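Teleop notebook, bench 2
Aug 23, 2021

Carried over from the last entry: the left leader arm still has the sticky elbow. I have greased it, which made it a sticky elbow with grease on it. Anybody recording today should swing it through its full travel a few times before starting or the first demo comes out looking like the operator was startled.

Plan for the day was the clear box task. Two arms, one acrylic box, one card. One gripper steadies the box, the other deals with the card, and both are driven by a person sitting at the leader arms with their tongue between their teeth. The Gudau people want this one because their customers pack things in clear boxes and are apparently unwilling to stop.

Setup

Restarted the Skov machine, which had been up since before the last calibration and had Opinions about joint zero. After the restart both followers came up within tolerance. Checked the wrist cameras, wiped both lenses with the good cloth, then found the good cloth was the one used for the grease. Wiped both lenses again with a different cloth.

Episode counter read 1,736 at the start. That is everything since we moved to the new file layout, including the runs where somebody hit record and went to get coffee. We really should prune those. I have written that sentence in this notebook before.

Gripper force limit on both sides set to 43 on the slider. The slider has no units. I asked for units when we got the interface from Drendach and was told it was "percent-like." Fine. At 43-like the fingers will hold the wall of the box without making that creaking sound that makes everyone in the room look up.

Morning

Did the first block myself, mainly to get a feel for the new scaling. At the old setting, moving my hand a little moved the follower a little. At the new one, moving my hand a little moves the follower a little less, and you end up with your elbow in the next person's lunch. It is better for the fine part at the end and worse for everything before it. I'd like a foot switch between the two. Cost of a foot switch: trivial. Cost of persuading the interface that a foot switch exists: a week, going by the last one.

First few attempts were bad in an educational way. The trouble is the box. Looking straight at it across the bench you have decent depth and can see where the walls are. Through the wrist view you get edges, and the edges all look alike. You see a line, you close on it, and it was the back wall seen through the front wall. I closed the fingers on nothing at all with great confidence, more than once.

Things I tried:

Watching only the wrist view. Slow, but the demos are cleaner, and it has the moral advantage that the policy will be looking at the same pictures. If I can't do it from the wrist camera I don't see why I should expect the network to.

Watching only the bench. Fast, pretty, and I suspect useless. I corrected for things the cameras never saw.

Glancing between the two. Everyone does this and says they don't. You can spot it in the joint plots, there is a little hesitation each time the head comes up.

Settled on wrist view only, with one look at the bench before the recording starts. Written on the tape on the monitor. The tape already had three older rules on it, two of which contradict each other, so I put this one on top.

By hand instead

Before lunch we tried kinesthetic teaching on the same task, meaning you grab the arm in gravity comp and push it through the motion. I had been arguing for this. I am now arguing for it somewhat less.

With one arm it is lovely. You feel the contact, you know when the finger is against the wall, and you don't have to translate anything. With two arms you are standing over the bench hugging a machine, with your chin over the wrist cameras, and every image in the episode has some part of you in it. Sleeve, thumb, sleeve. We got 5 decent trajectories that way and I wouldn't train on the images from any of them. I kept the joint data in case we want to replay it hands-off, which someone (me) will have to babysit, as replay doesn't know the box might have been put down a finger's width to the left.

Replay test on one of those: went fine until the approach to the box, then didn't. The box had been put down a finger's width to the left.

Afternoon

Back to remote. Added variation in the box pose, because the early demos all had it square to the bench and a policy trained on that will be excellent at boxes that are square to the bench. Now we turn it by hand between episodes. Rule is turn it without thinking. People are terrible at this and keep returning to the same three angles, so I may print a sheet of random ones. If we're still doing this in September I will definitely print the sheet.

The card helps more than I expected. It gives you something opaque to aim by. When I lose the walls I find the card, and from the card I can usually work back to where the plastic has to be. I worry a bit that the policy will learn the same trick and fall over the first time it meets an empty box. Should collect a set with no card, and a set with a card in some other color. Adding to the list, where it joins its friends.
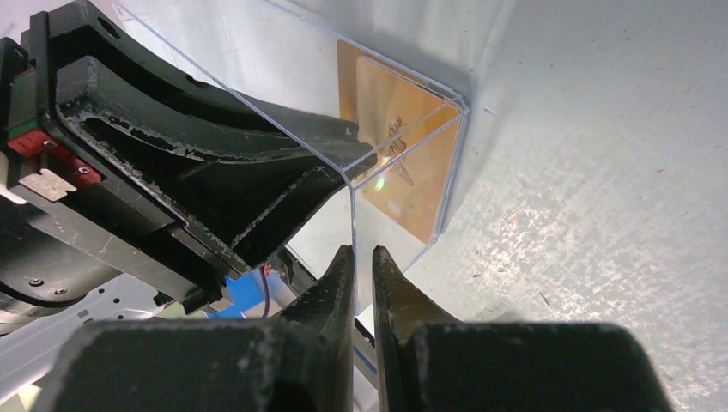
Wrist view, box turned, card seen through the clear walls. Try picking the near edge at speed.

This is the view I'd give to anyone who thinks the operators are slow. The far corner is the worst spot. The layers overlap there and you get a stack of bright parallel outlines, and each one is a perfectly plausible wall. The vertical near edge, going down toward the fingertips, is much friendlier and I've started lining up on that.

Also to bring up with whoever does the lighting: there is a small greenish-white glare spot near the figure on the card. It doesn't bother me, but a glare spot moves when the camera moves and I don't want the model getting attached to it. A diffuser would do it. So would baking parchment, which we have.

Bench surface is getting speckled and scratched. I used to want it resurfaced. Now I'd leave it, as the scuffs give the camera some texture to hold on to, and a perfectly clean top with a clear box on it would be cruelty. The loose crumbs should still be swept off before a session. There's a brown sliver that I spent an embarrassing amount of attention on.

The rims on the black fingers are scuffed down to gray-white in places. Spares are meant to be in the drawer marked SPARES, which contains tape. Will ask Cliltley whether they can print another set in the same shape. Please don't let anyone improve the shape. Changing the fingers halfway through a dataset is how we lost most of the spring.

Labels

Marked each episode as keep, keep-but-ugly, or bin, right after recording while I still remembered. Keep-but-ugly is for the ones where the task got done after a fumble. There's a school of thought that says bin those. I'd like to hold on to them, because the fumble and recovery is the part the policy never sees otherwise, and it will certainly be doing its own fumbling. I have them in a separate folder so that we can train with and without and stop having the argument at the whiteboard.

Binned 4. One of those was the sticky elbow. One was me answering a question with my whole arm. The other two were honest failures, card gripped by a corner and let go too early.

To do

Foot switch for scaling. Ask first, suffer later.
Parchment over the lamp, then retake a short block for comparison.
No-card set, other-color card set.
Random angle sheet.
Find out what the slider is a percent of.
Cliltley about fingers. Same shape. SAME shape.
Proper lens cloths, in a bag, with GREASE written on the one that isn't.
Left leader elbow: take it apart when there is somebody here who can put it back together.

Left both arms parked, power off at the bench, Skov machine still running because the upload wasn't finished. It had got stuck on a file with a space in its name. The space was mine.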